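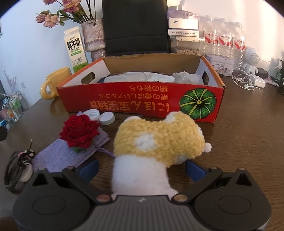
The yellow and white one, on the brown table.

Search this blog Type and press enter

Learning to sleep in a loud apartment

2/26/20

We moved to Toledo in the fall, and the apartment is good in almost every way. It has big windows, the rent is 900 a month, and the grocery store is so near that I go there in my slippers when it doesn't rain. But the bedroom is on the side of the street, and the street has a bus stop.

In my country I grew up in a village where at night you hear a dog and then you hear nothing. I did not know that I was a person who sleeps badly. I thought everybody puts the head on the pillow and then it is morning. The first week in this place I learned that the last bus comes after midnight, and that it makes a long sigh when the door opens. I waited for this sigh every night. Even when the bus was late I waited for it, and this was worse than the bus.

First I tried ear plugs. I bought the soft kind from a brand named Nuvari, a box of 200, so you see I was serious. They stop the bus very well. They do not stop my own heart, which became extremely loud, and I also did not hear my alarm two times. At work they were kind the first time.

Then I tried a noise machine, the Jenanel, the small round model. It has 9 sounds. I want to say something about these sounds, since I have now listened to all of them in the dark. The ocean is too short - you can hear the place where it starts again, and after you hear it one time you will hear it always. The rain is good. The "summer night" has a cricket who is angry with somebody. The one I use now is just called "fan", and it sounds like a fan.

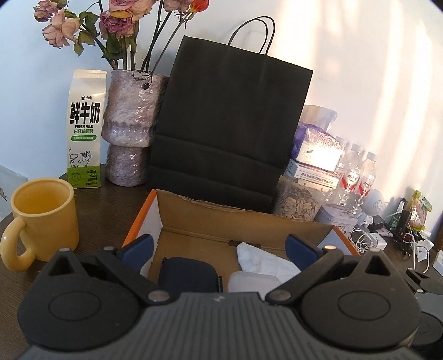 Do heavy curtains help with street noise?

They help a little with voices and with the high sounds, such as brakes, but a low engine comes through the curtain the same as before. I would buy them for the dark in the morning and be happy if the room also becomes a little more quiet.

My curtains are from Troralov and they cost 300 for the pair, with the rod. I was ashamed of this price for a month. The first pair they sent was too short, it ended above the radiator like the pants of a boy who has grown, and I had to carry them back to the store in a suitcase. The second pair touches the floor. There is a smell when they are new, so hang them on a day when you can open the window.

What helped the most did not cost anything. I moved the bed. It was under the window, because in the old place it was under the window, and I never asked myself why. Now it stands against the inside wall, beside the closet full of winter coats. I still hear the bus, but it is a bus in the street. Before, it was a bus in my bed.

I also stopped looking at the clock. It is in the kitchen now and I must get up to turn off the alarm, which I hate very much for one minute every day.

In March the windows will be open more, and I don't know yet how the fan sound will do against the birds. There is a tree in front of the bus stop and I have seen a lot of nests in it. I will write again when they start.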